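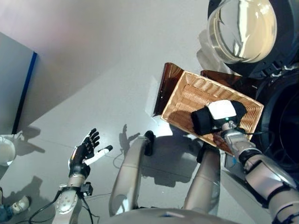 Teleop: grip on basket rim
Monday, February 17, 2020

zullside_gw
Rim grasp, right side, left hand kept open. 14 demos by remote. Replay is fine until the basket tilts, then the wrist angle drifts. More demos?

ikhsan_y
No. Check the delay between arm and video first. Ours was 2 samples out.

lstaniforth
Disagree. 14 is thin for wicker, the rim gives under load. I'd vary the start angle.

ikhsan_y
Varying it on top of a bad offset teaches the offset.

zullside_gw
Offset was 3. Fixed, re-recording tonight with both arms logged.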